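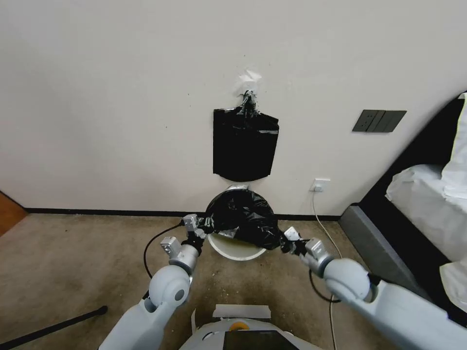 Notebook, waste and consumables — December
Entry by Irina Moldovan

Bin by the switch panel, liners. Continuing from the previous entry, where the liner kept sliding down inside once anything heavier than paper went in.

Current arrangement: round white bin against the wall, black liner with the mouth folded out over the rim. Spare black bag hung on the wall directly over it. Béla wanted the spares kept in the bottom of the bin under the liner. Tried that in the side room and the spares came out stuck together with coffee, so no.

Liners in use are the Nusent ones, box of 290. The Rácz ones (order ref. 873) are a narrower cut and will not fold over this rim without splitting at the seam. Remaining Rácz stock to go to the small bins under the benches. Solange has the box.

Fitting, as settled with Radoslava:
1. Open the bag fully before it goes near the bin. Shake once.
2. Drop the base in and push it down to the floor of the bin by hand. Trapped air is the main cause of the liner riding up.
3. Fold the mouth outwards. Take hold at left and right together and pull down evenly. One side at a time drags the opposite side off.
4. Leave the folds bulky. Pulling them tight looks neater but thins the plastic at the rim.

Fill test: 2000 g of mixed offcuts, lid off, left for 10 hours. Liner moved slightly on the wall side, stayed over the rim elsewhere. Acceptable. Not repeated with wet waste.

Spare bag: keep it on the wall, clear of the switches. Alby asked for a dispenser box; Skundano quoted for one but it needs two screws and I would rather not drill next to the wiring. Leave as is.

Carpet needs a vacuum, light specks all over it near the bin. Lift the white cord first, it runs across the floor from the socket.

To do: ask Misus whether they stock the wider liner in a heavier gauge. Check the fold again after the next change — if it has slipped, try a band round the outside.

Irina Moldovan, bench 4, internal extension on the door list | © Workshop notebook, not for circulation | Back to top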